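4.2 Pretend kitchens and the words children bring home

When we began visiting families in Pinbridge, we expected talk about food to happen mostly at mealtimes. Over 216 home recordings it turned up just as often on the lounge room floor, where a child was cooking something for a grandparent who had already eaten twice. Kusum Thakur, who transcribed the Paewai households, marked 492 stretches of pretend cooking, and we have leaned on her notes a good deal in this section.
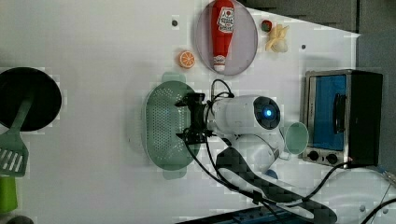 Figure 3. Toy kitchen items, with a frying pan and green slotted spatula at left.

Naming words came first, as you would expect, and the doing words (stir, pour, flip) followed at a gentler pace, often borrowed whole from whichever adult was nearby.

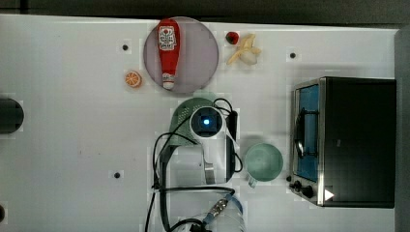
Grandparents were the most patient customers in our recordings, and they asked for the oddest meals. They would happily order things no café would serve, and the child then had to explain why it could or couldn't be done. A bottle of ketchup lying on a plate, with an orange slice beside it, is quite enough to start that sort of argument, and the arguments gave us our longest sentences.

Parents tended to correct the menu, while grandparents ate whatever they were given and asked for seconds.

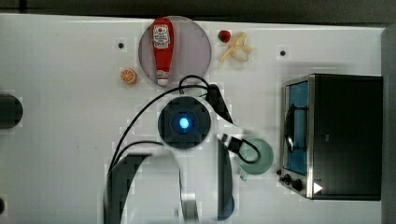 We saw the same leaning in the Zular families, though the children there were a little older and fonder of charging money for lunch. Rimkutė's earlier visits, made in July, had already hinted at this.
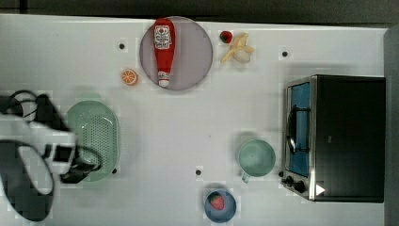
Prices, we should add, were wonderfully unsteady. One soup cost 3000 dollars and the next was free, and we have left those figures out of the number-word counts reported in Section 5.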